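3. Reuse or Recycle: What Households Do With Old Desktops

3.1 Background

Most work on household e-waste starts at the recycling center gate. We wanted the years before that, when the machine sits in a closet. Pukcombe is a good place to look – older housing, big basements, one drop-off site open Friday only. The Cema survey (see Section 2) went to 500 addresses there in April and we got 136 back. Fifteen of those we threw out as mostly blank, which leaves 121 households for everything below.

The main question was simple. Do you have a desktop computer you no longer use, and why is it still there? Follow-up questions on age, last use, whether anybody had opened it up, and what they thought it was worth. Laptops and tablets were asked about separately and are not reported here. 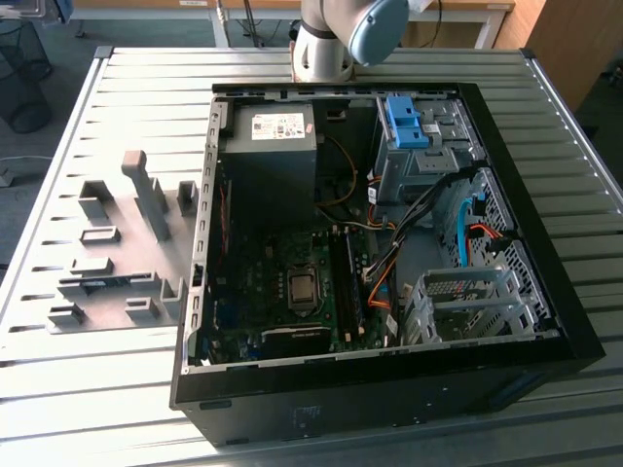

Storage was the most common answer by a wide margin, and the reason given most was files. People do not trust that a wipe is a wipe. Several wrote long notes in the margin about tax records and baby pictures, one taped a second page to the form. Second reason was a vague sense that the thing still has value. Here the gap between owners and repair people is large. Owners priced the whole machine, or the screen. The repair people we talked to priced parts. In a tower with the side panel off, like the one in Figure 3, the two memory modules and the power supply are easy to get at, and those were the first things they named for resale or for keeping a neighbor's machine going. Few owners named either. Memory came up mostly from people who had added some themselves at one point.

Cost of disposal mattered less then we expected. The drop-off fee was mentioned, but usually after distance and the opening hours. Renters were more likely to have gotten rid of a machine, which we put down to moving. A move forces the decision. Homeowners can put it off, and they do.

3.2 Willingness to hand over

We then asked what would get the machine out of the closet. Options were a pickup at the door, a small payment of 10 dollars, a drive removed and handed back on the spot, or nothing would. The drive option did best, ahead of the payment, and it held across age groups. Older respondents liked pickup more than younger ones did. The payment did worst of the paid or unpaid offers, and some people seemed put off by it (too low to bother with, one said, but high enough to feel like selling).

Lwazi Mabuza's earlier work with the Trivoveo repair shops found much the same order, in a denser town with longer opening hours, so we do not think this is only a Pukcombe effect. The Picard interviews are less clear. Those were done by phone and the drive option was worded differently – "data taken care of" – which could mean a lot of things to a lot of people. 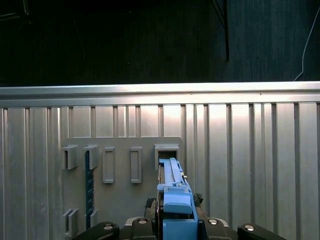 3.3 Limits

Self-selected sample, mail only. People who answer a survey on old computers probaly have old computers. No check on what was really in the house. The value question was open ended and some answers were for the machine when new, we dropped these where it was obvious but likely missed a few. Income was left blank too often to use.

Contact the authors | Copyright the authors, all rights reserved | Back to top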